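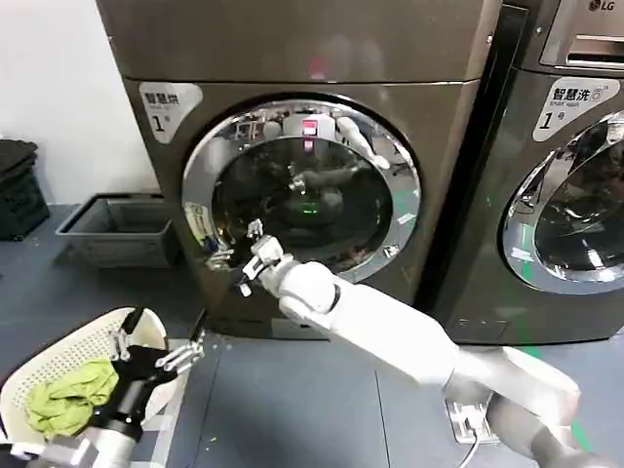 Prendero laundry cell, maintenance and setup meeting
Feb 21, 2018
Present: Dario Caputo (chair), Raffaele Rizzi (minutes), two technicians from Pevora

1. Previous minutes
Accepted with one correction. The spare finger set was ordered from Zamani, not from Uvosa. Uvosa supplies cable only.

2. White arm, door side
Rizzi reported that the gripper closes off center after a restart. The offset is repeatable and comes back each time the home position is reloaded. Caputo asked whether the joint behind the gripper had been checked for play. It had, with no play found. Pevora thinks the stored home value is wrong and that the hardware is sound.
Agreed: re-teach home with the dryer door closed, save under a new file name, keep the old file until ten clean restarts are logged.

3. Base bracket and cable
The floor bracket bolts on the white arm were found below torque at the last check. They have been tightened and marked with paint pen. The black cable at the base has too tight a bend for the motion now in use – Pevora will reroute it and add a clamp. The cable was bought in October and is rated for the load, so no replacement is planned.

4. Second arm, basket side
Finger pads were changed after 2418 cycles. Grip force is set at 20 percent, which holds a single cloth but slips on a wet towel. Rizzi proposed 50 percent. Caputo wants it raised in steps, with the basket rim inspected after each step, as the fingers have touched the rim twice during pick.
Agreed: Rizzi to raise the approach height first and leave force alone until the rim contact is gone.

5. Dryer door
The door pull was tried 76 times on unit 1. Failures were all at the start of the pull, before the latch released. Reflections in the door glass also upset the vision step when the room lights are on. Pevora suggested locating on the chrome ring and masking the glass. No objection. The washer will be treated the same way once the dryer is stable.

6. Floor position
The machines must not be moved for cleaning without telling Rizzi. Last time the dryer was put back slightly turned and half a day went to re-teaching.

Actions
Rizzi – home position, approach height, restart log
Pevora – cable route, clamp, glass mask
Caputo – chase Zamani for the finger set

Next meeting to be set when the restart log is complete.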